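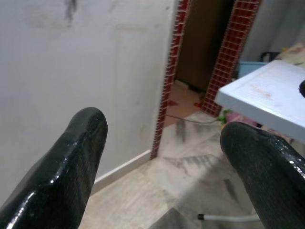
Home Reviews Planning Vision Forum About

Thevar 3, reviewed by Revathi Poojary

I came to Thevar the way most people do, which is to say I was tired of Pristik. Pristik plans a perfectly good path for one arm and then behaves as though the second arm were a rumour. Thevar is sold as a planner for two arms sharing one small space, and it costs 470 a seat, so I gave it September and a key.

The job was dull on purpose. Find a key on a table, pick it up, hang it on a wall hook, take it down again. Keys are thin and shiny and depth sensors loathe them, so the perception side gets no free lunch.

Installation took an evening. The manual is 105 pages long and was plainly written by four people who had fallen out. Czesław Kubiak, who has more patience than I do, found the calibration chapter filed under "Licensing". Once found, it's excellent. You wave each wrist camera at a printed board, the software grumbles, and at the end of it both wrists and the head camera agree where the table is. Mine have gone on agreeing, and I can't say that of the Zundever tool I used before. 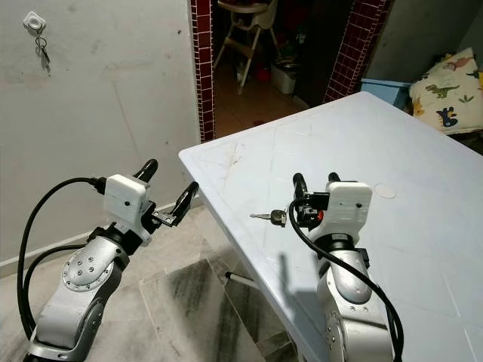
Planning is where the money went. Thevar treats both arms as one lump with a lot of joints, so it never has to apologise after the event. Ask for a reach across the middle and the idle arm drifts politely out of the way. It can be slow about this. On a bad request it sat thinking for up to 10 seconds, then produced something I'd have sketched on an envelope. There's a "hurry" setting. It hurries, and the elbows get theatrical.

Perception is a mixed bag. The key finder is good on a plain surface and gets ideas above its station when there are scratches about. I spent most of an afternoon watching it propose grasps on a mark in the tabletop with a confidence of nearly one. Turning on the second view from the wrist cured most of that, and I can't think why it ships turned off.

Hooks are harder. The planner wants a straight approach to the wall, and a ring hanging from a hook doesn't care for straight. You have to write a little lift-then-pull move yourself in the script editor, which has no undo. I repeat, no undo. Araceli Ocampo keeps hers in a text file and pastes it in, and I have now joined her.
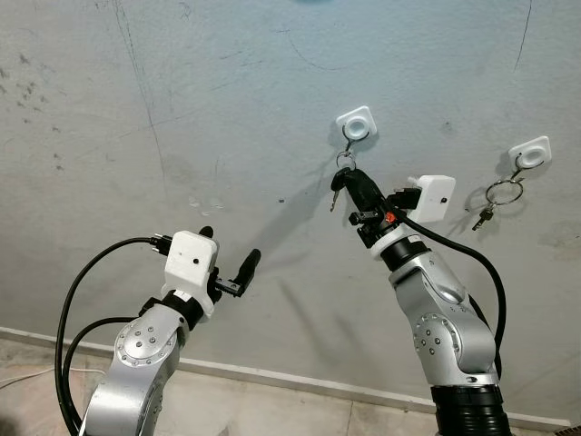
Can you use Thevar with only one arm?
It runs happily with one, but you'd be paying for the clever half and leaving it in the box, so buy Pristik and spend the difference on lunch.

Logs are readable, error messages less so. "Goal is unwell" was my favourite. Support replied the same morning and told me it meant a joint limit.

I've renewed.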